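家务与车间杂活机器人试用前检查表(附逐项意见)

适用地点:Lalham 试用间,含厨房角、洗衣角和一张木面工作台
适用对象:Harico 机械臂及 Clivby 夹爪
填表时间:6月,上午场
填表人:试用间值班检查员

先啰嗦几句。这张表原本只管安全,通电、急停、线缆,打完勾就可以走人。后来大家总在走廊里拉着我问同一件事:到底能不能让它干活了?叠衣服行不行,擦锅盖行不行,Frei 车间那边分拣小零件行不行?我想与其一遍遍口头回答,不如把意见写在每一项后面,谁想知道就自己翻。写得长了些,请多包涵,赶时间的同事只看“结果”两个字后面就好。

结果分三种:通过、有条件通过、不通过。有条件通过的,条件没满足之前请按不通过对待,这一条拜托大家别通融。

第一部分 开机前

1. 急停按钮在伸手可及处,按下后能锁住
结果:通过
意见:站着、坐着各试了一遍,都够得到。新来的同事请自己按一次,手上有个感觉,比看我写多少字都管用。

2. 地面无水、无散落物,人员站位线清晰
结果:有条件通过
意见:洗衣角那段黄线磨得快看不见了,补贴之后再开。洗衣篮也请收到柜子里去,上回我自己就绊了一下,幸好手里没端东西。

3. 电源线与信号线固定良好,活动时不受拉扯
结果:有条件通过
意见:静止时都好。手腕转到最大角度时,有一段线绷得略紧,要多留一点余量。扎带别勒死,外皮压出印子的就换掉。

4. 夹爪紧固件无松动,齿轮处无线头、毛屑
结果:通过
意见:做过布料类的活之后一定要再看一遍齿轮。棉絮很细,会往齿缝里钻,平时看不出来,等到夹爪合不拢才想起来就晚了。用软毛刷,请不要用嘴吹,也不要开着电去刷。

5. 台面上无人员私人物品
结果:通过
意见:水杯、钥匙、手机,统统放到门口架子上。说了很多次了,今天总算是干干净净,谢谢大家!

第二部分 动作与感知

6. 低速空走一遍,无异响、无抖动
结果:通过
意见:来回走了3遍,声音均匀。下降的时候比上升稍微响一点,和上次一样,先记着,不算毛病。

7. 光面、镜面物体的识别与接近
结果:有条件通过
意见:这一项我想多写一点。家里亮晶晶的东西实在太多了,锅盖、水龙头、勺子背、不锈钢盆,车间里也有抛光的件。人看见勺子背上有自己的影子,不会当成勺子里真有个人,机器可不一定。曲面一弯,窗户的亮光挤成一条贴在边上,夹爪自己的零件也映了进来,大大小小都变了形,程序要是把这些当成实物去躲、去抓,位置就全错了。所以凡是镜面物体,一律先用最低速度接近,检查员的手放在急停上,停稳了再谈夹取。

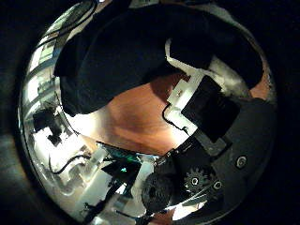 第7项附图:抛光镀铬球面,映出夹爪的齿轮、滚花圆柱、亮着绿灯的电路板,以及黑色织物和木面。

看附图可以明白难在哪里。球面上同时有布、有木头、有机械件,还有一大片发白的亮光,真正属于球本身的线索,差不多只剩那圈轮廓。我请写程序的同事拿轮廓来判断位置,中间映出什么先别管。另外提醒一句,亮处和暗处差得太大时,先拉上半边窗帘再试,别急着去调参数,省得白天调好了傍晚又不对。

8. 夹持力上限已设定,并与任务相符
结果:有条件通过
意见:布类、玻璃类、金属类要分开设,现在三类共用一档,我不太放心。夹毛巾合适的力,夹薄玻璃杯就偏大了。分档完成之前,玻璃器皿请继续由人来洗。

9. 人员进入站位线后机械臂减速
结果:通过
意见:从正面和两侧走近,都能慢下来。蹲着靠近的情况还没有试,下一场补上,家里有小孩的话这一条是要紧的。

第三部分 它现在能干哪些活

这一部分严格说起来不算安全项,可是大家最爱看,我就一并写了。

10. 把干毛巾从篮子里拿到台面上
结果:通过
意见:21次里没有一次需要人动手帮忙。慢是真慢,我一杯茶喝完了它还在那儿认认真真地拿,不过慢一点我反而安心。

11. 叠衬衫
结果:不通过
意见:领子总是找不准,袖子压在下面就不知道怎么办了。深色衣服更难些,褶子看不分明。我个人觉得这件事不必着急,我家里人叠了几十年衬衫,也还有叠歪的时候呢。

12. 擦拭金属锅盖
结果:不通过
意见:原因同第7项。反光问题没有解决以前,不单独放行。有人在旁边扶着锅盖也不行,那样手离夹爪太近了。

13. Frei 车间小零件分拣,哑光件
结果:通过
意见:满编号到599的那一箱可以交给它,托盘要摆正。抛光件请先挑出来另放,不要混在同一箱里。

14. 地面拾物
结果:有条件通过
意见:袜子、布团可以;硬币和扁平的垫片还捡不起来,夹爪会在地上蹭。为了保护指尖,扁的东西暂时不要让它试。

第四部分 收尾与待办

关机前请让机械臂回到停放位,断电以后再取夹爪上的东西,顺序不要反。软毛刷用完挂回原处,抹布单独洗。

待补事项共6条:
补贴洗衣角黄线;
手腕线缆留余量;
夹持力按材质分档;
蹲姿靠近测试;
镜面物体改用轮廓定位后复测;
窗帘滑轨上油,现在拉到一半会卡。

总的意见:布料搬运和哑光零件分拣,有人在场的时候可以放心交给它做;带反光的、易碎的、要叠得整齐的,眼下还得我们自己来。有朋友问我家里要不要也装一台,我说再等等吧,先让它把锅盖看明白。下一场复测之前,请各位把自己那一项的处理情况写在表后空白处,字写大一点,我眼睛不太好。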